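Quanto custa ensinar um braço a pegar uma bolinha? Conversa com Haiyan Zou 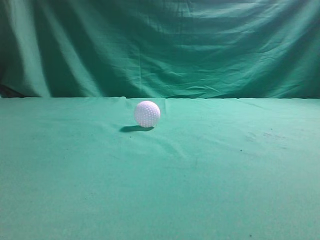

A bola de golfe sobre o pano verde, na bancada de testes da Lultance.

Cheguei à Lultance achando que ia falar de robôs e passei quase a tarde inteira falando de planilha! Haiyan Zou cuida das compras do laboratório e me recebeu com café e um orçamento impresso, todo rabiscado a lápis.

"Todo mundo pergunta o preço do braço", ela me disse, rindo. "O braço é a parte fácil de cotar. Ninguém pergunta do cabo, da garra reserva, do frete, das horas de quem vai montar."

Na primeira versão do plano, Haiyan pediu 2 braços e nenhuma garra sobressalente. Shaohua Yin, que responde pelos testes, devolveu o papel no mesmo dia -- com um ponto de interrogação enorme na margem. Hoje a lista tem 42 itens, e ela jura que leu um por um em voz alta antes de mandar para a aprovação.

Perguntei da bola de golfe. "É barata, redonda e rola", respondeu Shaohua, que tinha acabado de entrar na sala. "Se a garra que a gente quer comprar não se entende com ela, prefiro saber antes de assinar." Por isso os dois pedem aos fornecedores uma garra em empréstimo. A Fustbridge topou 11 dias; a Sarpong ainda não respondeu (Haiyan já ligou, já escreveu, já ligou de novo).

E o pano? Entrou no orçamento também, na linha de consumíveis, junto com fita e lâmpadas. "Pano mancha, pano amassa. Quero um de troca", disse ela, e anotou ali mesmo, na minha frente.

Quis saber o que ela faria diferente. Haiyan pensou um pouco e falou do contrato de manutenção, que deixou para negociar depois da compra -- quando já não tinha muito o que barganhar. Desta vez ele vai na mesma proposta, e o pedido só sai em julho, quando a Dindale mandar a cotação que falta.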